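Desktop computer tower

A desktop tower is an upright computer case that stands on or beneath a desk and holds the main working parts of a personal computer. It is taller than it is wide, and in most designs one side panel can be taken off or swung open for access to the interior. The form replaced the flat desktop case in most offices and schools, where floor space was easier to find than room on the desk.

Construction

The body of a typical tower is folded and riveted steel, often left gray on the inside and painted or covered with a plastic front on the outside. The power supply sits in an upper or lower rear corner. Drives are held in a cage near the front, and the motherboard is fastened to one inner wall on short standoffs, which keep the underside of the board from touching the metal.

Motherboard and memory

The motherboard carries the processor socket, the memory slots, the expansion slots and the connectors for drives and power. Memory modules are pressed into long, narrow slots and held by latches at the ends. Full-size boards commonly have four such slots. Boards made for smaller cases often have two.

Storage drives are joined to the board by SATA cables, which carry data only. Power reaches each drive through a separate lead from the power supply. Makers often color the ports to tell them apart, although the meaning of the colors differs from one maker to another and is best checked in the manual.

Repair and reuse

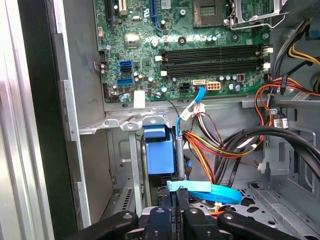 Towers are among the easier computers to service, as most parts can be replaced with a screwdriver and no soldering. The Fakhoury Workshop in Cukstead has refurbished office towers for local schools for nine years and lists 4,000 machines in its register. Its handbook calls for the power cord to be removed before the panel is opened, and for cables to be labeled before they are unplugged.

Cases without usable boards are sent to the Clastwood depot for metal recovery.

See also: Computer case; Motherboard; Serial ATA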